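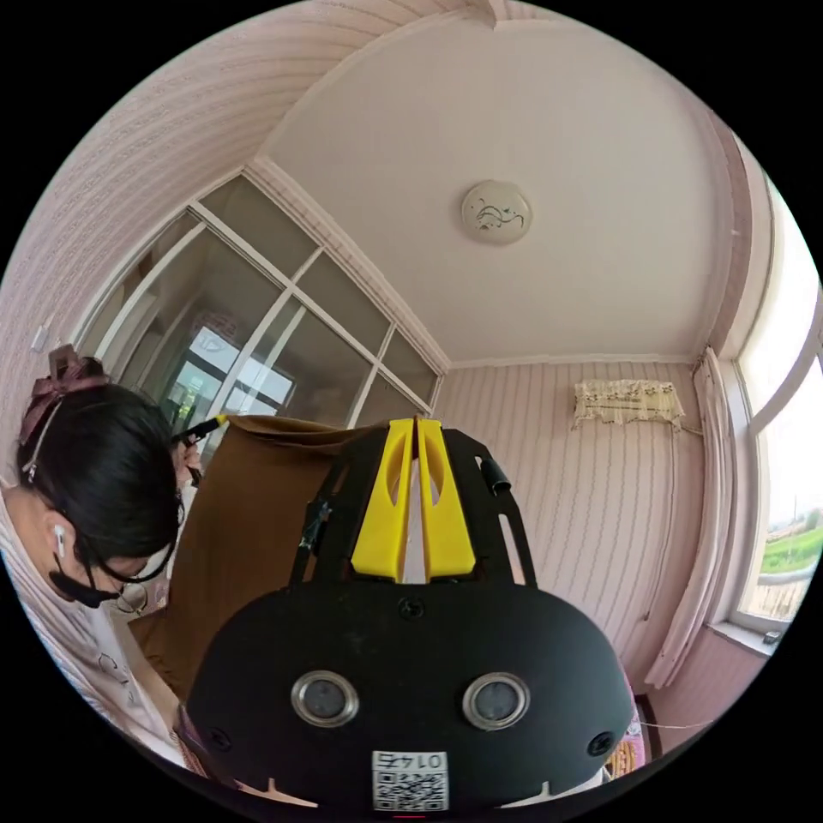 Ese Okoro
Facilities Support, Second Line

Print this page | E-mail this page

Ticket: Marker ink on brown sheets, small room with the pink striped wallpaper
Priority: Low (requester had it as Critical)
Status: Open

Original request, from Brock Arsenault:
"Pens don't work in the pink room. They work everywhere else. Please fix the room."

9:10 a.m.
Asked Brock what "don't work" means. He says the line skips, then blots, then skips again. Asked which pens. He says all of them. Asked which sheets. He says the brown ones, obviously. The brown ones come in two kinds, a fabric and a card, both ordered from Besnard under the same item name. I have learned this today and would have been happy not to.

9:40
Went up to see. It's a bright little room, windows on two sides, wallpaper like a box of candy. Tried one of the yellow-tipped pens on scrap card and got a clean line. Tried it on scrap fabric: skip, blot, skip. Told Brock the room is fine. He said he'd like a second opinion on the room.

10:15
Second opinion supplied by Fatima Van der Merwe, who marks up more sheets than the rest of us put together. She confirms the fabric drinks the ink if you go slow and refuses it if you go fast. She has been holding it taut with one hand and marking with the other, and says it works until your arm gets tired. Logged as a workaround. Not logged as a good one.

11:05
Things tried on fabric offcuts:
- New pen, same type. Same result.
- Pen stored tip down for an hour first. Skips less, blots more.
- Ironing the offcut. No change to the ink. The offcut looks very smart.
- Chalk. Lovely line, gone as soon as anyone breathes near it.
- Fine-point Kerance pen from the supply closet. Best so far, but there were 6 in the box and four were dry.

1:30 p.m.
Mathis Renaud asked whether we could order card only. Checked. The minimum is 210 sheets and we have a shelf and a half. Mathis says he could clear a shelf. I have seen Mathis's shelves.

2:20
Comment from Yiğit Tekin: put a piece of scrap card behind the fabric, clip both along the top edge, and mark on a flat table instead of letting the sheet hang. Tested on 10 offcuts. Nine came out clean and the tenth had coffee on it before we started.

2:45
Passed this on to Brock. He would like it noted that the tables are downstairs, so in a sense it was the room. Noted.

3:30
Still to do:
Label the two brown stacks FABRIC and CARD in large letters. Fatima has offered, in a tone suggesting she offered last October as well.
Order more fine-point pens. Brock's form asks for 1,000. I have read this as a typing error and sent it back.
Change the item name in the order system so it stops saying "sheet, brown." I don't have permission to edit item names. Separate ticket raised, assigned to me.

Leaving this open until the labels are up.

Print this page | E-mail this page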